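The Long Life of a Hand Towel

By the Home Pages desk
Tue 1 October

My grandmother ironed her towels. I mention it early because it explains a good deal about me, including why I own more of them than two people could use in a month, and why I have spent most of the summer thinking about how a square of looped cotton ought to be washed, dried, folded and put away. She kept hers in a cupboard on the landing with the borders all facing out, and if you took one from the middle of the stack she knew by suppertime.

I don't iron mine. Hardly anyone does these days, and terry is better without it anyway, as the heat and weight press the loops down and it's the loops that do the drying. But I have come around to her view that a towel deserves a bit of attention, and after a string of letters from readers in August (who knew so many of you felt so strongly about fabric softener?) it seemed a good time to set down what I've learned.

The towel I keep going back to is one of a pair from Shimada, a small mill whose things I first came across in a shop in Wurari, the sort of place where you go in for a dish brush and come out an hour later with a tablecloth. Theirs are sold by weight, and the pair I bought are the 601, the thick kind, heavy enough that the first one took forever to dry on the rail and I nearly gave up on it. I'm glad I didn't. After a few washes it loosened up and began to behave, and now it's the one everybody in the house reaches for.

If you want to know what you're buying, look at the border. On most terry towels there is a woven strip near the end, flat, with fine ridges running along it and no loops at all. It's handsome, and it also shrinks at a different rate from the rest of the cloth, and that is how you end up with a towel that's pinched in at the end like a candy wrapper. A good mill allows for this. A not-so-good one doesn't, and you find out in your own laundry room.
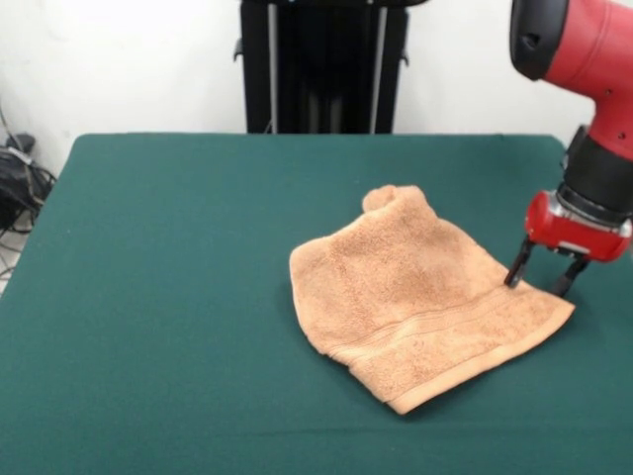

Before You Fold

The greatest favor you can do a towel is to shake it. Take it out of the washer, hold it by the two short corners and give it a proper snap, the kind that makes the dog leave the room. The loops come out of the wash lying every which way, and a good shake stands them up again before they dry. Then do it once more when it comes off the line or out of the dryer. It takes no time at all, and I promise it does more than any softener, which coats the cotton and makes it slide over the water instead of drinking it up.

Then comes the part that so many of us skip, and I include myself on a Sunday night. Lay the towel down on something flat and find its corners. That sounds silly, I know! But a towel dropped in a heap has a way of hiding them, one tucked underneath and another poking up in a little peak, and if you start folding from the wrong one you'll be chasing that crooked edge until bedtime. I like to work on a table with a cloth or a piece of felt on it. Terry grips felt nicely and doesn't go skating off the side the way it will on polished wood.

Go looking for the hem first. Run your fingers along the woven border until you reach the end of it, and there's your corner. Pull that one out flat, then follow the short side across to its partner, and the far end generally sorts itself out with a tug. If there are stubborn creases across the middle, smooth them from the center toward the edges with the side of your hand, as you would a bedsheet.
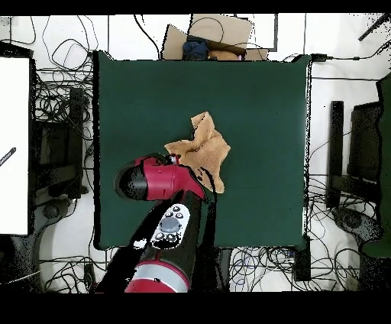 Once it's square, I fold in thirds the long way and then in half, with the border on the outside. Thirds give you a softer, rounder edge on the shelf, and the towel hangs better on the rail when you take it down again, already the right width. Halves and quarters are fine too, and if your shelves are shallow they may suit you better. My own linen closet is a narrow thing that came with the house, with wire shelves from Jastateck that leave stripes on whatever sits at the bottom, and I had to line them with old pillowcases before I could stop grumbling.

As for how many to keep, readers had opinions. One wrote in to say she had 66, counting the beach ones, and wasn't sorry. I keep around 10 hand towels in use and put the newly washed ones at the bottom of the pile, so they all get their turn and wear at the same pace.

And when they do wear out, please don't throw them away. The thin ones make lovely dusters, and the Fliltow animal shelter takes them gladly, frayed hems and all. Cut the border off first if you're keeping them for rags. It never did soak up much, and the rest of the towel will fold smaller without it.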